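The Long Life of a Borrowed Shovel

Ildale had 3000 residents at the last count and one hardware store, which closed in May. The building still has its sign. Inside, the shelves have gone to a buyer two counties over, and the paint mixer sits by the back door waiting for someone with a truck.

For most people in town the nearest place to buy a rake is now a 32-mile drive. That is the practical reason the tool library on Bramorum Street has become as busy as it has. It lends hand tools, garden tools and a few power tools to anyone with a local address. There is no fee for the first week. After that it costs a dollar a day, and the dollar is collected in a coffee can.

Bimla Tiwari started it out of her garage with tools left over from a house clearance. She had bought the lot for the sake of one workbench and found herself with 46 screwdrivers and no place to put them.

"I put a card up at the laundromat," she said. "It said free to borrow, bring it back clean. A man came that evening for a pipe wrench. He brought it back and asked if I had a bigger one."

The library moved to Bramorum Street when the garage roof started to leak. The new space was a shoe repair shop and it still smells of glue on warm days. The front room holds the counter and the garden tools. The middle room is for everything with a cord. At the back is a workshop with a vise, a grinder and a window that has been painted shut.

The inventory stands at 238 items. It is kept in a ledger, in pencil, with a column for condition. The entries are short. "Hoe, good." "Level, bubble sticks." "Post digger, heavy, warn them." A borrower signs on the right and Tiwari initials on the left. She tried a computer program for one winter and went back to the ledger when the password was lost.

What goes out follows the weather. Spades and forks leave in the first mild week of the year and do not come back for a month. Ladders go in early summer, when people look up and notice their gutters. By fall it is loppers, pruning saws and the leaf blower, which has a waiting list of its own. In deep winter the borrowing turns indoors, to tile cutters, drain snakes and the wallpaper steamer.

The most common repair is a handle. Heads and blades last for decades if they are kept dry, but handles take the strain and the weather. Wood dries out, shrinks and lets the head work loose. Plastic grips go brittle in the sun. A fiberglass shaft will hold up for years and then start to shed splinters, and once it does that it has to be sanded and sealed or thrown out.

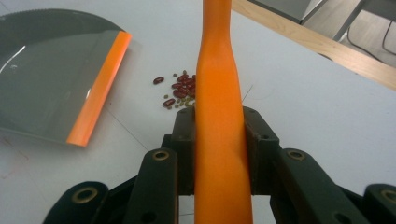 Crisóforo Bautista thinks the library gives up on wood too easily. He wrote to the local paper to say so, in a letter that ran to most of a column. A dry ash handle can be saved, he argued, if the head is taken off, the end is trimmed and a new wedge is driven in properly, and soaking the thing in a bucket overnight is the worst thing anyone can do to it. The wood swells, the head feels tight for a few days, and then it is looser than before.

Tiwari read the letter and asked him to come in. He now spends two mornings a month at the vise. The soaking bucket has been put to use for umbrellas.

Lending tools is an old idea, and it used to happen without a counter or a ledger. Farms shared threshers and streets shared ladders. What changed was price. Once a drill cost less than a pair of shoes, it made sense for each house to own one, even if it ran for a few minutes a year and spent the rest of the time in a drawer with a dead battery.

Cheap tools also changed how people thought about repair. Many of the donations that arrive on Bramorum Street work perfectly well. They were replaced because a cord had frayed or a chuck key had gone missing. A hedge trimmer made by Seltik came in last summer in its box, with the receipt. It needed one screw.

Not everything donated is worth keeping. Tiwari turns down chainsaws, on the advice of her insurer, and any extension ladder without a label. She also turns down tool sets in molded cases – the case always breaks first, she says, and then the sockets end up all over town.

Losses are low. A few items a year fail to come back, most of them tape measures. One crowbar was gone for so long that its page in the ledger was crossed out, and it then turned up on the step with a jar of pickled beets. Refugio Zamudio, a regular borrower, once returned a spirit level he had borrowed from the garage before the move. He paid the late fee in quarters and it took a while.

There is talk of a second location. The old hardware store would be large enough, and it has a loading door, but the rent is more than the coffee can will cover. Thảo Quan, whose family owns the building, has offered the side room on its own until a tenant comes along for the rest. It has a separate entrance and no heat.

Tiwari has measured it twice. The ladders would fit along the north wall, and the wheelbarrows could hang. She would still need shelving, and someone to open up on the days she is at Bramorum Street. For now the side room holds four snow shovels and a folding chair, and the key is on a hook behind the counter, under K.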